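Sterndale drop-off site switches to sorted plastics in May

Sterndale's recycling drop-off on the old Orkesa lot goes to sorted plastics only starting in May, the town said this morning. No more mixed bags. Bottles and jugs in one bin, tubs and lids in another, film and wrap in a third. Anything unsorted gets turned away at the gate.

The change comes with a new hauling contract. Kolev, which took over pickup last fall, charges the town $69 a ton for mixed loads and $29 for sorted. Council voted for the cheaper rate 4 to 1. The one no vote was over hours – the site closes at 4 p.m. and plenty of people dont get off work by then.

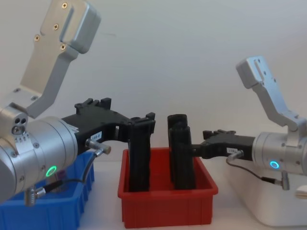

Hours stay the same for now. The town says it will look at a later closing time in the summer if the line gets bad. Last year's backups ran all the way out to the Sonard turnoff, mostly after the holidays.

A mailer is going out to 2,000 households with a list of what goes where. Rinse everything, caps can stay on. Black takeout trays are still not accepted, and niether is foam of any kind. Garden pots are OK if the dirt is knocked out.

Curbside pickup is not affected. Same trucks, same days, same carts. Glass and cardboard at the drop-off also stay as they are – cardboard flat please, the compactor jammed twice in the winter.

Questions go to the public works desk at town hall, open until noon.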